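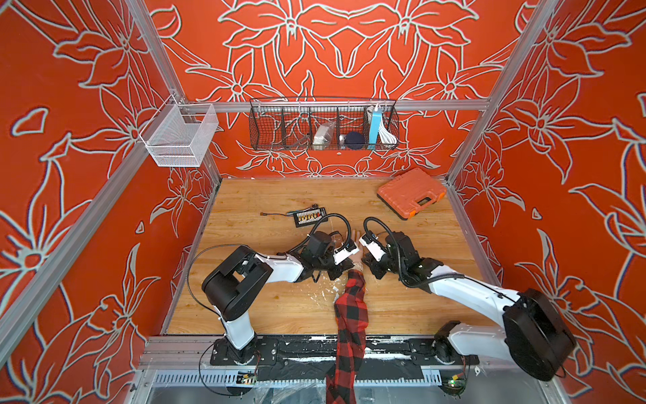

Ticket 171
Subject: Wi-Fi drops out in the back rooms, Andby office
Opened: 16/04/2018
Assigned to: Delali Sowah
Priority: Normal
Status: Closed

Reported problem

Staff in the back rooms at Andby lose the network several times a day. Laptops still show full signal but nothing loads. It comes back by itself, usually within a few minutes, or straight away if the person turns Wi-Fi off and on again. Front desk and the meeting room are not affected. Phones on the same network do it too, so it isn't confined to one type of device. It has been happening since February but was only passed on to us now.

Equipment

Goltoven router in the comms cupboard, supplied with the Medrano fibre service. Jindel access points, 4 of them, all ceiling mounted and powered from the switch. The router hands out addresses. There is a label on the cupboard door with the admin login on it, which I have removed.

Entry 1

Rang Medrano first to rule out the line. They ran a test while I waited and found no faults and no loss of sync. The router's own uptime agrees with that, as it hadn't restarted since the last firmware update. Left a laptop at the front desk plugged in by cable, running a continuous ping to the router and another to an outside address. It ran all day with no losses on either. The wired side is fine.

Did the same over Wi-Fi from a desk in the back rooms. The ping to the router failed first each time, with the outside one going at the same moment. So the trouble is between the laptop and the router and has nothing to do with Medrano. Told them they could close their end.

Entry 2

Checked the channels. All the Jindel units had been left on automatic and three had picked the same one. Set them by hand so that neighbours don't overlap and turned the transmit power down a step on the unit in the hallway, which was drowning out the one in the end room. Also moved the cordless phone base off the filing cabinet.

Result: speeds are better in the end room. Dropouts continue. Reception reports no change either way.

Entry 3

Went through the steps below with the staff member who has it worst. Keeping them here because the next person will need the same list.

1. When it drops, don't touch the Wi-Fi switch. Note the time to the minute.

2. Open a command prompt and run ipconfig /all. Take a photo of the screen or copy the text into an email to yourself. The lines wanted are IPv4 address, default gateway, DHCP server and lease obtained.

3. Try to ping the default gateway. If it replies, try the printer as well.
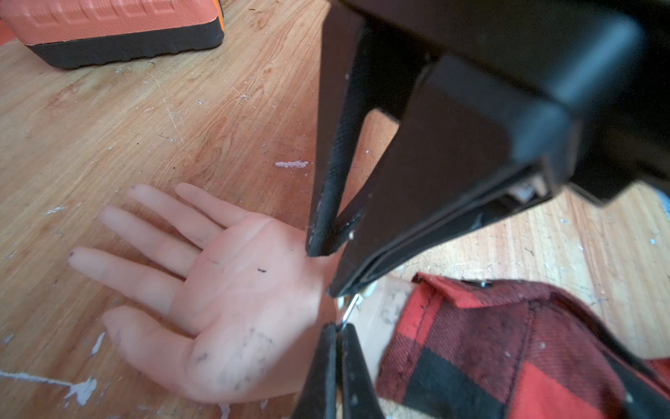

4. Turn Wi-Fi off and on, run ipconfig /all again and save that output too.

5. Send both lots through with the time of the dropout.

Entry 4

Output came in from three people and it shows the problem fairly clearly. During a dropout the laptop has an address in the wrong range and the DHCP server listed isn't the Goltoven. After turning Wi-Fi off and on it has a normal address from the Goltoven. There is a second device handing out addresses somewhere on the network – whichever one answers first wins.

The bad leases only last 5 minutes, which explains why it fixes itself. The front desk computer and the meeting room screen have fixed addresses, so they never ask and never see it.

Exported the Jindel controller log to see how often it was happening. It shows 46 clients picking up a wrong address over the last week, nearly all of them in the back rooms. I had been told "several times a day", so that fits.

Entry 5

Looking for the second device. Took the hardware address from the DHCP server line and looked it up in the switch table. It is on the port that feeds the back rooms, but that port runs to a small unmanaged switch, so the table can't narrow it any further.

Went to site and unplugged cables from the small switch one at a time, waiting after each to see whether the wrong server still answered. It stopped when I pulled the grey cable that goes up behind the shelving. Followed that to an old home router sitting on top of the cupboard in the storeroom. It had been put in as an extra switch when they ran short of ports. Whoever set it up used one of the LAN ports and left DHCP on. The power light was hidden by a box of envelopes.

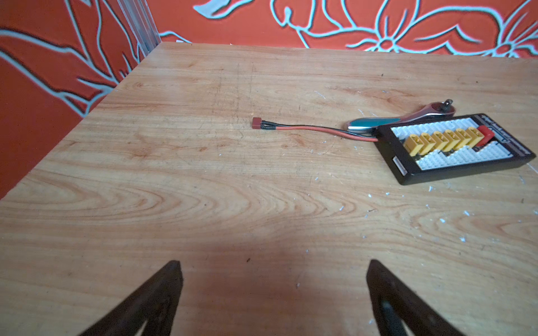

Back rooms: timber tabletop and painted walls, flower pattern, at the corner.

Entry 6

Removed the old router and put a spare Jindel switch in its place. Relabelled the cables at both ends. Turned on DHCP snooping on the main switch, with only the Goltoven port trusted, so if somebody plugs in another router its replies will be blocked. Tested this with the old unit on a wall port – no wrong addresses handed out, and an alert turned up in the switch log.

Changed the router admin password. New one is in the password safe under Andby, not on the cupboard door.

Entry 7

Controller log checked again after a full working week. No wrong addresses. Back rooms report no dropouts apart from one laptop, which turned out to have a flat battery and a faulty charger. Logged that separately.

Still to do, not part of this ticket: the switch in the comms cupboard is nearly full and the end room wants another data point. Quote requested. The old router is in the e-waste box and can go with the next pickup.

Closed. D. Sowah

Contact the help desk | Copyright Goltoven Support | Back to top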